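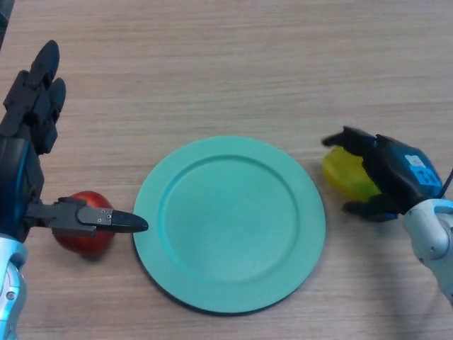 A mint-green plate, a red apple, and no place mat in sight.

Home | Essays | Kitchen | Letters | About

Bring back the small plate

I want to make a case for eating your dinner off a smaller plate, and before you close the tab, I promise I'm not selling a diet. I don't care what you weigh. I care that dinner plates have gotten enormous and that we all seem to have agreed to it without a vote!

My own conversion happened in December, when we moved into the apartment on Kuvlow Street and I unpacked a set of plates we'd been given as a wedding present and never used. They wouldn't fit in the cabinet. The door stopped a good inch short of closing, and I stood there pushing on it like an idiot while my husband looked up whether you can sand down a hinge. (You can't. Please don't try.) So the wedding plates went back in their box, and out came the little ones I'd picked up at the church sale in Mereck years ago, 13 dollars for the whole stack, mismatched, one with a chip I always give to myself.

We've been eating off them ever since and I love it. I love it a ridiculous amount.

For one thing, food looks better. An ordinary scoop of rice and some green beans on a giant white plate looks like something they'd bring you in a hospital. Put the same food on a small plate and it looks like somebody cared. My friend Ebony Rakena cooked in restaurants for most of her twenties and she thinks I'm dead wrong about this. She says the empty space is the point, that it gives your eye a place to rest. Fine, but my eye doesn't need to rest at dinner. My eye has been resting on a spreadsheet since nine in the morning and would like to see some potatoes.

Then there's seconds. Seconds are one of the great pleasures of eating at home and big plates have killed them off. When everything goes on in one giant heap you eat till it's gone, and the bottom half is cold by the time you reach it. With a small plate you get up, you go back to the stove, you pick at the crispy bits in the pan, you ask if anybody wants more while you're up. When I was a kid my aunt Pui-shan would be out of her chair four or five times in a meal and I used to think she was being a martyr about it. Now I suspect she was getting all the crispy bits.

I'll admit the case against me has some good points. Soup is hard. Spaghetti is a real problem, and I've got a tablecloth that proves it. Anything with bones needs somewhere for the bones to go, so you end up putting out an extra dish, and then my big argument about doing less washing up falls apart. And if you've got teenagers, I understand that you may need a serving platter per child. My neighbor Ming-te has two boys and he just laughed at me.

There's also the matter of guests. People do notice. Yee-man came for dinner a few weeks ago and asked very politely whether this was the salad course. I said no, that was the chicken. She was nice about it and had three helpings, which I'm counting as a win even if she won't.

What bugs me most is how hard it is to buy a normal plate now if you want a new one. I went all through the Vandenberghe catalog last month and the thing they call a "dinner plate" could hold a steering wheel. What I think of as a dinner plate they call a "lunch or accent plate," and it costs 40 dollars. For one! An accent on what? Who is having an accented lunch?

So look in secondhand stores, is my advice, and look in your parents' cabinets, way at the back behind the good glasses. Older sets tend to run smaller. They also tend to come in actual colors, pinks and greens and that brown everybody's grandmother had, and I'll take any of them over another stack of plain white.

Try it for a week, with the big ones up on a high shelf so you have to get a chair to reach them. If you hate it, write and tell me. Ebony already has.

Last updated: 31/01/2021

More recent essays
In praise of the bad umbrella
Why I still write checks
My mother's soup, and why I can't make it
The bus to Flekeck takes 127 stops and I like every one
Letters: readers on paper napkins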